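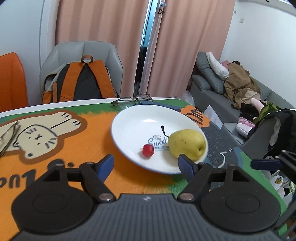 Ambrosio
Responsable de la sección de mesa y despensa de Brultcombe

Cómo servir un plato de fruta sin darle más importancia de la que tiene

Una pera amarilla, un rabanito rojo y un plato blanco con un filo azul: con eso ya se puede montar un picoteo. El rabanito no es fruta, lo sé. Me lo recordaron varios lectores en mayo y sigo comiéndolo al lado de la pera, porque pica y la pera no.

Lo que hace falta
Una pera madura, uno o varios rabanitos, un plato llano y un mantel que aguante manchas. Los estampados muy vivos, con naranja y algún gato dibujado, disimulan bastante más que el lino de la abuela.

Paso 1. Despejar la mesa
Gafas, llaves, facturas. Las gafas van plegadas y lejos del borde. Dejarlas detrás del plato parece sensato hasta que alguien alarga el brazo; yo perdí así unas de Flarnier y la broma me costó 300 euros.

Paso 2. Elegir la pera
Apriete con suavidad junto al rabillo. Si cede un poco, está lista. Las pintas marrones de la piel no son un defecto, por mucho que en el mercado de Fleltunholm las escondan contra el fondo de la caja.

Paso 3. Lavar
Agua fría y un paño. Al rabanito se le frota también la punta de la raíz, donde se queda la tierra.

Paso 4. Colocar
La pera, tumbada hacia un lado; de pie queda muy digna y se cae. El rabanito, enfrente, con espacio entre los dos. Si el plato lleva un dibujo en el centro, como ese «Sweet» azul con su pastelito, déjelo a la vista, que para algo se compró. Las ramitas sueltas se retiran antes de servir, salvo que quiera llamarlo presentación rústica.

Paso 5. Cortar en la mesa
La pera se abre cuando ya hay gente sentada. Cortada antes se pone parda y hay que dar explicaciones. Unas gotas de limón retrasan el disgusto.

Las sobras van a la nevera, tapadas. El rabanito no suele sobrar.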